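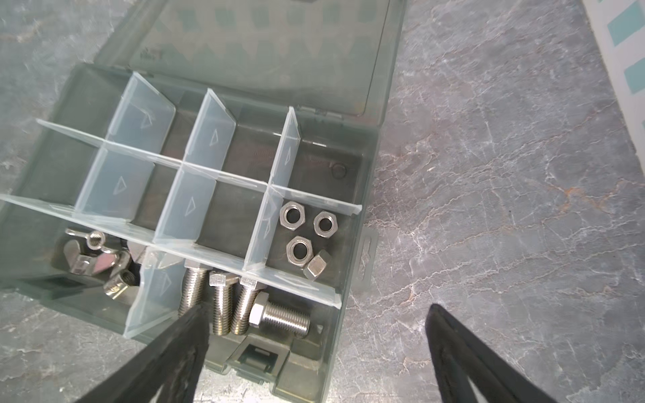 Figure 3. Translucent gray-green organizer box with its hinged lid open, on a gray marble-patterned countertop.

4.2 Keeping a small club's propagation record going

We come now to the part of the study that gave us the most pleasure and, it must be said, the most trouble. The earlier sections dealt with signal reports drawn from automatic receivers, which arrive tidy and time-stamped and ask very little of anyone. The Bindon listening log is a different kind of animal. It was begun by a handful of amateur operators who wanted to know when the 6 meter band was likely to open toward the south, and it grew over the years into a set of notebooks, loose cards and spreadsheets that were never meant to be read by anybody outside the club. We are very grateful that they let us read them anyway.

The log covers 13 operating seasons. Once we had set aside duplicate entries and contacts for which no band was given, 995 entries were left, and these form the basis of everything in this section. Each one gives at least a time, a band, a call sign and some note of strength. Many give a good deal more. There are remarks on the weather, on antennas that had come down in the wind, on a neighbor's electric fence, and in one long and very funny passage on the difficulty of working a pileup with a sleeping baby in the next room. We did not code these remarks at first, thinking of them as decoration, and we came to regret it, for reasons we will get to shortly.

Signal strength was the first real puzzle. Operators are taught to give a readability figure and a strength figure, and in principle the strength figure can be compared from one station to the next. In practice a good many people hand out 59 to everyone they meet, out of kindness or habit or because a contest is running and there is no time to look at the meter. In the Bindon log this habit is strongest in the contest entries, as one would expect, but it also belongs to particular operators. Two of the stations gave almost nothing else in all the time they kept the log. A third, the station at Jara, was so sparing with strong reports that a 57 from there was evidently something to be proud of, and was sometimes underlined by whoever received it.

We tried three ways of handling this. The first was simply to leave out the reports from the two generous stations, which cost us more of the log than we could afford. The second was to rank each operator's reports against that same operator's other reports, so that a strong signal meant strong by that person's own lights. The third, suggested by Gervasio Montecinos on a long drive home from the coast, was to throw away the strength figures altogether and look only at whether a contact had been made, and at what hour. It seemed a terrible waste when he proposed it. After a month of work on the second method we went back and tried the third, and it gave much the cleaner picture of the band openings. We report both here so that readers can judge for themselves.

On the hours of opening, the two methods agree quite well. Contacts on 6 meters toward the south bunch together in the late afternoon and early evening, with a smaller group before noon. The morning group is made up almost entirely of entries from operators who were retired or working from home, and we would not want to build too much on it. A band can be wide open at ten in the morning and leave no trace in a log if everyone who might have noticed is at work. This is the old trouble with records kept by people who do it for love, and we know of no full cure for it. What we could do was to count the hours in which somebody in the club was known to be listening, whether or not anything was heard, and weigh the contacts against those hours. Here the remarks we had neglected turned out to be worth a great deal. Notes such as "nothing but noise until supper" or "called for an hour, no takers" are evidence of listening, and without them the quiet evenings would have looked just the same as the evenings when the radio was off.

Celeste Saavedra went back through the whole log a second time to mark these notes, and her reading is the one we have used. A second reader marked a sample independently. The two disagreed mostly over entries written the morning after, where it was hard to say how long the operator had really sat at the set. We settled these by leaving them out.

Equipment changes are the other thing to bear in mind. Over the life of the log, 5 of the stations replaced their 6 meter antennas, and the Orketti station moved house entirely, from a valley floor to a ridge - a change that any operator will understand. For that station we treat the two locations as two separate stations. For the rest we noted the season of the change where it was known and made no further correction. The Wokberg station kept the same vertical on the same chimney throughout, and its entries are a useful check on the others. Its evening peak falls within the same hour as that of the club as a whole.

There is some drift in timekeeping as well. The early notebooks use local time, the later ones mostly UTC, and for a stretch in between both were in use, sometimes on the same page. October entries needed special care. Where a contact could be matched with the other station's own log we took the time from there, and where it could not, we kept the entry only if the call sign or the remarks made the choice plain.

4.3 Comparison with the automatic receivers

With the listening hours in hand, it becomes possible to set the club's record beside the automatic one described in Section 3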